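Compressed Air Leakage in a Shared Workshop Supply

Term project report, Manufacturing Systems Laboratory

1. Background

The teaching workshop is fed by one Padell screw compressor in the basement plant room. The supply runs through a refrigerated dryer and a receiver, then up a single riser to a ring main at ceiling height. Drops from the ring serve the machine shop, the assembly benches, the paint booth and the laboratory on the north side. The compressor log showed that the motor was loading at night, when no work was scheduled. The purpose of this project was to measure how much air was being lost, find where it was going, and recommend repairs that could be done within the department's maintenance budget.

2. Method

Leakage was measured by the pressure decay test. The compressor was isolated at the outlet valve after the last class on Monday and all tools were left connected with their triggers released. Receiver pressure was read every minute from a digital gauge supplied by Praltby. The volume used in the calculation was 3000 liters, made up of the receiver and the estimated pipe volume of the ring main and drops. Air temperature in the plant room was logged during each run and no correction was applied, as the change was below the resolution of the sensor.

The test was repeated on 3 evenings. The first run was discarded after a drain valve on the dryer was found open. In the remaining runs the ring was divided using the existing ball valves so that each branch could be tested alone.

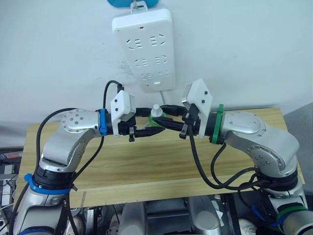

Branch results were then checked with a Jidoda ultrasonic detector. Each fitting, hose, regulator bowl and quick coupling was scanned at close range, and any point giving a steady reading was tagged and brushed with soap solution. A tag was kept only if bubbles formed. This removed several false readings near the paint booth, where the exhaust fan produced noise in the same band.

3. Results

The machine shop branch had the highest loss. Most of it came from worn quick couplings on the blow guns and from two regulators with cracked bowls. The riser and the ring main itself were tight except for one threaded union above the tool crib. The paint booth branch lost very little. The assembly branch fell between the two, with losses spread over many small push-in fittings where the tubing had been cut at an angle.

Using the local tariff and the compressor's rated specific power, the annual cost of the leakage was calculated as 600 dollars. The calculation assumes that the system stays pressurized through nights and weekends, as it does at present. It does not include the added wear on the compressor or the extra load on the dryer.

4. Sources of error

The pipe volume was estimated from the building drawings, which do not show a section of the north drop that was rerouted later. Gauge drift was checked against a dead weight tester before the runs but not after. The branch valves may pass a small amount of air when closed, which would shift loss from one branch to another without changing the total.

5. Recommendations

Replace the couplings in the machine shop with the Yurchenko safety type, which fit the existing hose tails. Replace both cracked regulator bowls. Recut the angled tubing on the assembly branch with a proper tube cutter. Install a timed solenoid valve at the foot of the riser so that the ring is shut off from closing until 5 in the morning. The decay test should be repeated after the couplings are changed, and again at the start of each term, using the same valve positions and the log sheet in Appendix B.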